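Pearce leaves Urix as Dullham studio shuts

Ebony Pearce is stepping down as head of programming at Urix, the streaming and news group, after nearly three years in the job. Staff were told on a call at 9 this morning. She will stay until the end of June to hand over her work, and there is no word yet on where she is going next.

Pearce joined from radio and was behind the move into live evening shows, which Urix once said would make up half of its viewing. That has not happened. Two of the four shows launched last autumn have already gone, and the Sunday interview programme with Ewan Dunstan moves to a shorter slot next month.

The Dullham studio will close as part of the same changes. Urix says 33 jobs are affected, most of them in production and set building. Some of those staff will be offered posts at the main office, where 153 people now work on video. The union wants to know how many posts there are and whether they pay the same.

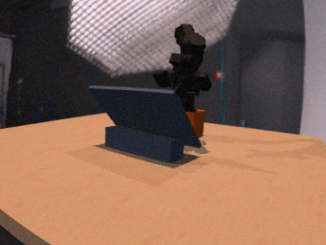

Computer-rendered tabletop with a navy-blue object

Marama Ellery, who runs the advertising side, takes over programming for the time being. In a note to staff she said the company would "make fewer things and give them longer to find an audience". She also said the deal with Nepia to carry Urix news clips in its app would go ahead as planned.

Investors seem split. Heather Lowther, who follows media shares for a small fund, said the closure should have come a year ago and that the live shows were never going to cover their costs. Enda Corrigan, a former Urix editor, was less sure. "Dullham made the only programmes my neighbours had heard of," he said.

Urix had 236 hours of original video on its service at the last count, less than half of what its rival Grimeo offers. It charges slightly more per month. A price change is expected before the next set of results, though the company would not comment on that when we asked.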